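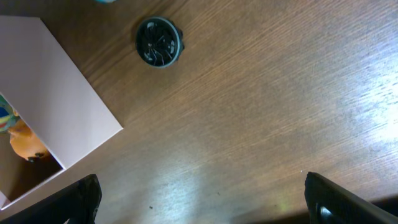

Kasska finger and wrist camera kit for the Bekus arm: review after a winter of use

Reviewed by Linnea Sandberg

We run one Bekus tabletop arm at Zalledach. It picks small mixed items off a wooden table and puts them in a cardboard box, and it does this most of the working day. Last fall the original fingers were worn smooth at the tips and the camera bracket had a crack in it, so we bought the Kasska kit, which replaces both. It has been on the arm since then, except for one afternoon in February when I took it off to see what was rattling.

What you get

The kit comes with two black fingers, a wrist bracket with a small camera already fixed in it, a flat cable, a bag of screws and a hex key. The price was 200 including shipping. A spare pair of fingers is 125, which seems high next to the price of the whole kit, and I would have liked to be able to buy the tips alone.

There is a printed sheet with drawings but no paper manual. The full manual is a download. Get it before you start, as the sheet leaves out the camera cable.

Fitting the fingers

Take the old fingers off with the gripper fully open and the arm powered down. On ours the screws had been put in with a lot of thread lock and one of them needed heat. That was our doing and has nothing to do with Kasska.

The new fingers go on with the angled faces toward each other. They are not marked left and right, and it is possible to fit them the wrong way round. I did, and noticed when the tips met at the back edge and left a gap at the front. Swapping them took ten minutes. A letter on each one would have saved me that.

Tighten the screws by hand first, close the gripper slowly on a piece of card, check that the card is held evenly, and only then tighten them the rest of the way. The manual has you tighten fully before the first close. If you do it that way any misalignment stays in.

Fitting the camera

The bracket goes on above the gripper and the camera looks down past the fingers. With the gripper wide open, both fingers come into the bottom of the view from the left and right corners, and the table between them is clear. I think this is the best part of the design. The old bracket sat closer in and the fingers covered so much that we were half guessing at the last bit of every approach. Now you can follow an item until it is nearly between the tips.

The cable is the weak point. It is exactly long enough if you route it along the inside of the wrist and too short if you go around the outside, and the clip supplied does not hold it. We used two cable ties from our own drawer. Leave some slack and turn the wrist by hand to both ends of its travel before you power up.

Lighting and glare

The camera sets its own exposure and does not handle shiny surfaces well. Our table has some finish left on it, and the right side washes out to a pale gray where you can hardly make out the grain. Dark things are still easy to find there. Pale or clear things are not. On the left the wood stays a proper reddish brown and we have no trouble.

You can set the exposure by hand in the Bekus software, under the camera tab. Bringing it down helped with the bright side but then the inside of the box was too dark, and the box is already in shadow when its panel hangs over the contents. In the end we went back to automatic exposure. Stellan Solheim, who looks after the arm when I am away, wants to sand the table. I would sooner move the lamp. We have done neither so far.

Calibration

After any change to the fingers or the bracket you have to calibrate again. The routine has the arm visit 10 points with the printed target flat on the table. It is simple enough and the prompts are clear. Two notes from doing it several times:

Tape the target down at all four corners. If one corner lifts, the routine still finishes and reports a good result, and your grasps land off to one side.

Clear out the box and anything else you keep near the target. Sherif Zaki left a striped toy next to it once and the routine stopped at every point to ask whether it had found the target.

Grip

Good on most things. The surface is matte and slightly rubbery to the touch, and soft items stay put with the force turned well down. Flat round lids are harder. If they lie close to the table the blunt tips tend to push them along before they get under the rim. Approaching slowly with the tips just touching the wood works more often than not. For thin items I would look at the Kikuchi fingers, which are narrower. We borrowed a pair from Jabari Masanja and they were better on lids and worse on everything soft.

Looking after it

Once a week I wipe the fingers with a damp cloth and brush the table. Crumbs of cardboard collect on the wood and get picked up on the tips, and then things slip. No solvent on the fingers, the manual says, and we have kept to that. The lens gets a dry lens cloth.

Every three weeks I check the finger screws. The rattle in February was one of these, on the right finger, which had backed out far enough to move. I put a small drop of medium thread lock on it and it has stayed tight. Kasska's support page says thread lock is not needed. On ours it was.

Wear is low so far. The left tip has lost a little of its texture at the edge, probably from catching on the box, and the right one feels as it did when it came out of the bag.

Support

I wrote to them twice. The question about the cable got an answer the next morning and they offered to send a longer one, which arrived and fits around the outside of the wrist with room to spare. Ask for it when you order. The question about marking the fingers has had no answer.

Would I buy it again

Yes, for this arm and this kind of work. The view past the fingers is a clear step up from the original bracket and the grip on soft items is very good. If you mostly handle lids, cards or anything thin, get the bracket and put different fingers on it. Kasska does sell the bracket alone, though you have to scroll down past the kits to find it.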